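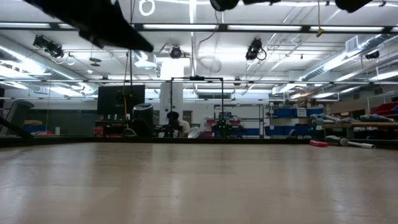 Checking and refreshing camera-to-robot calibration with the Storkberg tools

Last updated Tue 16 October

This page covers the routine calibration check for a fixed camera looking at a tabletop cell, and what to do when the check fails. It assumes you already have the driver running and can see a live image. If you're still fighting with the driver, start with the Skivetti setup page and come back.

You need the calibration board, a flat table, and a robot that can reach most of it. You don't need to take the camera down. Please don't touch the lens ring either, or you'll have to redo the intrinsics as well.

Before you start

Stop any running policy or planner. The calibration node takes control of the arm and won't ask for it politely. If another process is sending commands you'll get a "controller busy" message and the node will exit.

Set exposure and white balance to manual. Ceiling lights reflect off a pale tabletop, and auto exposure will drift as the arm moves through the view. Pick a value where the white squares on the board are bright but not blown out. Leave it there for the whole run.

Park the arm in the home pose and save one frame. Call it reference.png. The checker compares against it later, so take it after you've fixed the exposure.

Step 1. Run the quick check

Start the checker:

storkberg check --camera table_fixed --ref reference.png

It looks for fixed background features, things like table edges, beams and door frames, and compares them with the last saved calibration. Anything that gets moved around during the day should be masked out. Chairs, carts and people are the usual trouble. Draw the mask once with the mask tool and save it next to the config. Mask out the arm too, in its home pose.

If the shift comes back under 2 pixels, you're done. Write it in the log and go do something else. If it's over 5 pixels, go straight to step 2. In between, run it again with the room lights fully on. If you still get a number in that range, recalibrate.

Step 2. Collect poses

Mount the board on the flange with the printed adapter. Tighten both screws. A board that wobbles gives you a result that looks fine and picks badly.

storkberg collect --camera table_fixed --poses 33

The arm goes through 33 poses and takes a frame at each one after it settles. Keep a hand near the stop button the first time through, especially if you've changed the tooling. The planner only knows about what's in the collision file. Stands, cables and other hardware over the table have to be added by hand, with some padding.

Frames where the board isn't fully visible get skipped. A few skipped frames are normal. If almost 5 in a row are skipped, stop and look at the images – usually part of the arm is blocking the board, and you need to shift the pose set sideways in the config.

Step 3. Solve

storkberg solve --session latest

The solver prints the camera position in the robot base frame along with the leftover error. Check the position against a tape measure. It doesn't have to be precise. You're looking for a swapped axis or a wrong sign, and those are easy to catch by hand.

If the solver complains about too little rotation, your poses are too much alike. Tilt the board more and collect again. Adding more poses at the same angle won't help.

Step 4. Test on the table

Remove the board and put the gripper back on. Load the new file and run the touch test:

storkberg touch --targets corners --height 33

The height is in millimeters above the table. The arm hovers over each printed marker in turn. Look straight down at each one. Errors that grow toward one side of the table mean a rotation problem. The same offset everywhere is more likely a wrong tool length, so check that before you blame the camera.

Step 5. Save and tag

Commit the new file and keep the old one. Any dataset recorded before the change needs the old transform to replay correctly. The Karabulut loader reads the calibration tag from each episode, but only for episodes recorded since August. For older ones you have to pass the file yourself.

Known problems

The checker hangs at startup: the image topic is up but no frames are coming in. Restart the driver. On the Uswood boxes, the default timeout of 390 ms is too short after a cold start, so raise it in the config.

The solve gives a different answer every time: the timestamps are off. Check that the camera machine and the robot controller use the same clock source.

The touch test is good but depth picks land too low: this tool doesn't calibrate depth scale. See the depth page.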